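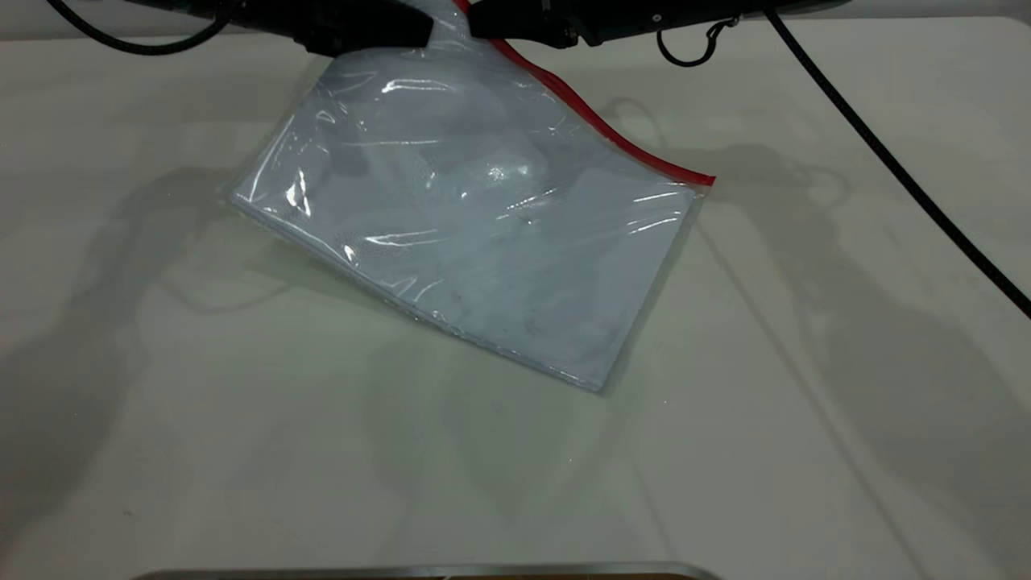 Coursework > Group projects > Handling of soft goods > Report
Last updated: November 2021

Closing a zip bag with two arms: results and limits

Rezaul Cassim, Afroza Mridha, Jamila Munasinghe

1. Question

Packing a flat item into a zip bag is a common job in clothes shops and at home. A person does it without looking for most of the movement. We asked whether a pair of arms with simple two-finger grippers could do the same job well enough to be left alone.

2. Task

The job was split into four steps: find the opening, hold the top of the bag, press the seal from one end to the other, and put the bag down flat. Filling was left out. Each bag was loaded by hand with one flat item and placed on the table at any angle.

A clear bag is a poor target for a camera. The film throws bright reflections wherever it creases, and these move when the bag moves. A bag with a red seal strip gives the software one line that can be followed. Bags with a clear strip were tried in September and dropped.

3. Method

The control program, Grirnov, was written by last year's group and changed by us in two places: the search for the strip, and the grip force. Rafsan Talukder ran the arms by hand to record 1,595 short movements, of which we kept those that ended with a closed bag. Testing used 22 bags, one attempt each. Nusrat Selvanayagam judged every result and had no part in the programming.

A bag passed if the seal held when it was turned upside down and the item inside was not folded over.

4. Results

Finding the strip was the most reliable step. Holding the top was worse. When both grippers take the film close together it bunches between them, and the strip is then bent at the point where pressing should start. Most failed bags failed there - the seal was closed along its length but open at the first corner.

Speed was also poor. The arms needed 20 seconds to get a usable hold on a bag lying at an awkward angle. Afroza closed the same bags by hand for comparison and was faster on every one.

5. Discussion

On this evidence the task is not ready for a shop floor without someone standing by. Failed bags can be caught by a simple pull test, but the arms cannot yet open a bad bag and start again. Wider finger pads would spread the film and may cure the bunching. We did not have time to make them.

The cables should be tied further back before the next tests.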